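April, hat stand task, second try at teleop

Started at 2 after Hanna Ivanyshyn was done with the leader arms. Same plan as on the whiteboard: cap on the wooden stand, two arms, one person driving, everything recorded. I drove first and Eduard Vrabec watched the wrist views and yelled at me (kindly!) whenever I was about to do something dumb.

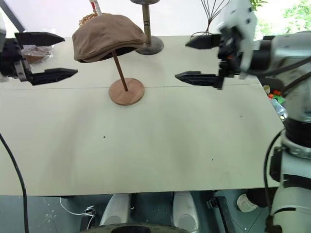
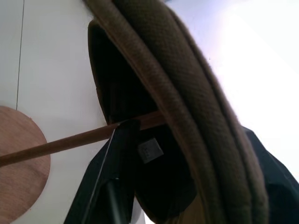
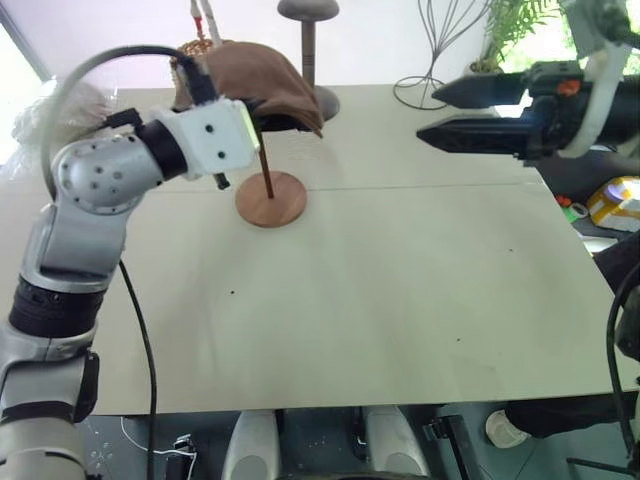
So, the cap. Soft fabric is a pain because it gives way before you feel like you've touched anything, and with no force coming back through the handles I keep closing too late. Eduard told me to quit staring at the head view and trust the wrist one for the last bit. Much better! I still overshoot on the left side, though, and my left hand gets lazy when the right one is busy.

The slanted rod is the other thing. Coming straight down feels natural and it's wrong, you want to come in along the lean of the rod. I wrote "follow the stick" on tape and put it on the desk where the driver sits. Crisóforo, if you peel it off again I'm putting up a bigger one.

Settings: I turned the hand-to-arm scaling down to 30 percent for the close work and left it there. Slow, but my demos look a lot less jerky on playback. Zdislava Koubek likes it faster, so please write down what you used in the Skorer log, otherwise we can't compare drivers later.

Episode counter was at 3,496 when I sat down. Zdeňka Jireš wants 2,000 clean ones for this task alone before she trains anything, and the old tote episodes don't count toward that (I asked, hopefully).

Still to do:
delete my first few runs, I forgot to hit the start pedal
ask Hanna if the left leader's wrist joint feels sticky to her too
try moving the stand between episodes, I got way too comfortable with one spot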